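Choral Ensemble, Unit 6: Breathing, Blend and the Long Phrase
Handout, revised 18th November

Read this before rehearsal, ideally with a pencil. The version you got in September had the wrong measure numbers in it, so please recycle that one.

1. Staggered breathing

The Kakley setting has a phrase that runs from measure 39 to measure 59 with no rest in any part. The composer presumably had access to singers with gills. We do not, so we stagger.

Pick your breath spot now and mark it. Do not breathe at a bar line, where the rest of your row will be breathing too. Drop out in the middle of a vowel, take your time, and come back in softer than you left. If you miss a word, let it go. Somebody else has it.

Sopranos: the comma in measure 47 is punctuation. It is not an invitation.
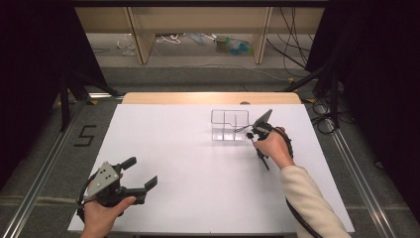 2. Blend

Blend is mostly vowels. An "ah" in the alto section currently covers everything from "uh" to something you might say at the dentist. Agree on one. We will use the tall version, jaw down, corners of the mouth in.

Vibrato is allowed in the Lema carols and discouraged in the Flusero motet. If you can hear yourself clearly over your neighbors, you are too loud or they have stopped singing to look at you.

3. Consonants

Final t and d go on the beat marked in your score. One of them, together. Last week's "night" ended like a handful of gravel on a tin roof.

Hum through m and n. Don't sit on s. Clasthorpe Hall seats 3000 and has a long echo, and it will keep your s for you.

4. Folders and pencils

Black folders only, music in concert order. Pencils live at the front of the room and go back there. Pen marks in rented scores are charged to the person who made them, and we do recognize handwriting. 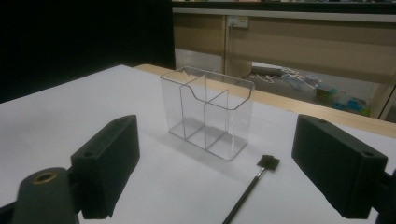 Fig. 2. Clear desk organizer, three compartments.

5. For next time

Speak the text of the motet in rhythm, on one pitch, until it bores you. Then sing it. Basses, please also look at page 6, which I have reason to believe is still a surprise to you.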